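Re: [claltberg-stage] Anyone seen the new Laskowska yet?

On Feb 11, 2025, a list member wrote:

> I have a ticket for the touring production at the Drindov and I'm
> wondering whether to keep it. A friend at work said the second half is
> just people sitting on stairs and singing at each other. Is the music
> any good if you don't already know the old radio version? And is the
> balcony OK? I'm not great with long sits, so running time would help
> too.

Keep the ticket! Please keep the ticket. I went to the second preview and then paid full price to go back, and I haven't done that since the Clullov did its winter songbook in December a year ago.

Your friend is right about the stairs, by the way. The whole second half of Laskowska happens on one staircase, and yes, they mostly sit. But the song on the landing, where the two sisters trade the same verse back and forth and each one changes a single word every time, is the best thing I've heard in a theater in ages. You don't need to know the radio version at all. I'd only ever heard the title tune (my mother hummed it while ironing) and I followed everything. If anything the people around me who knew it well were a bit thrown, as the doctor's number has moved to the top of the show and the harbor song is now a duet.

The band is 9 players and they are up on stage the whole time, on the left behind a gauze. Two of the brass go out into the house for the wedding. If you're in the balcony you will get a trumpet very close to your ear, so be warned, or be delighted, depending. 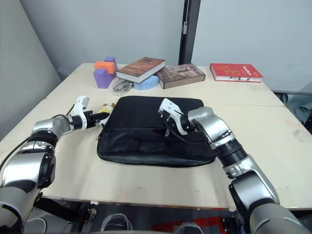
Black fabric bag on a light wooden table, between two robot arms.

On seats: the balcony at the Drindov is fine from row three forward. Behind that the rail for the lighting gets in the way of the upper stairs, and you really want the upper stairs. I was in row five the first time and kept leaning, and the man next to me kept leaning the other way, so between us we saw most of it. The second time I sat downstairs on the side aisle and saw everything except the very back of the kitchen, where not much goes on anyway. If you call the box office instead of using the website they will usually swap you within the same price, at least they did for me.

Running time was two hours and 31 minutes at the preview, with one intermission. They've trimmed it since. I think the fishermen's reprise is gone, and there used to be a longish speech before the letter scene that has shrunk to a couple of lines. I miss the reprise a little! The speech, no. The first half is the longer one, so if sitting is the trouble, get up and walk as soon as the lights come up, and use the stairs down to the lower lobby, where there's room to move and the line for water is much shorter.

A few bits for anybody else going:

The understudy was on for the younger sister the second time I went, and she was terrific. Rougher voice, much funnier in the shop scene. Don't be put out if you get the slip of paper in your program.

There's a talk with the cast after the matinee. It runs half an hour and you can stay in your seat.

The program is $5 and has all the lyrics printed in the back, including the cut verse of the harbor song. Well worth it. I've been singing it in the car with the wrong tune.

Parking behind the Drindov is still torn up. I left the car at the Claltberg library lot and walked over, which was easy enough except for the crossing by the bakery.

Does anyone know if a recording is planned? I asked at the merchandise table and got a shrug and a big smile, so I'm choosing to be hopeful. And has anybody heard whether the Clullov is bringing the songbook back? I'd drive over for that in any weather.

Write and tell us what you thought of the landing song. I want to hear from somebody who went in cold.

--
To change your claltberg-stage settings or switch to the digest, use the link in your welcome message.
Please trim quoted text when replying.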